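Oi, gente! Estou procurando uma pessoa de DevOps para trabalhar comigo na Stuvent, e prefiro escrever eu mesma o anúncio a mandar aquele modelo do RH.

Cuido da plataforma interna, que a gente chama de Kotian: pipelines de CI, registro de imagens, Terraform e os alertas que me acordam às vezes (menos do que antes, juro!). São mais de 400 pipelines, e 113 deles ainda rodam num Jenkins antigo que eu quero muito aposentar. A migração para GitLab CI vai ser a sua primeira tarefa, com calma, um time de cada vez.

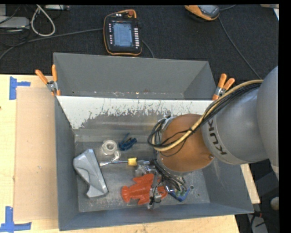 Você precisa se virar bem com Linux, escrever Python ou Go que outra pessoa consiga ler e já ter mantido algum pipeline em produção. Terraform ajuda bastante. Certificação eu nem olho, para ser sincera. Inglês de leitura basta, porque no dia a dia falamos português, só que a documentação está uma mistura danada.

O contrato é CLT, 40 horas por semana, remoto de qualquer canto do Brasil. O plantão é uma semana por mês, pago à parte, e quem foi acionado de madrugada começa mais tarde no dia seguinte. A experiência dura 90 dias e nesse período você não entra no plantão.

O processo tem duas conversas: uma comigo e outra com o Gheorghița Dumitrescu, que cuida de redes. Na segunda a gente abre um pipeline quebrado e tenta consertar junto, pode pesquisar à vontade. Não tem teste para fazer em casa.

Mande currículo ou link do seu repositório pelo formulário de vagas da Stuvent até o fim de março, com "Kotian" no assunto. Leio tudo às sextas e respondo todo mundo, mesmo quando é não.

Esperanza Nakamura
Plataforma, Stuvent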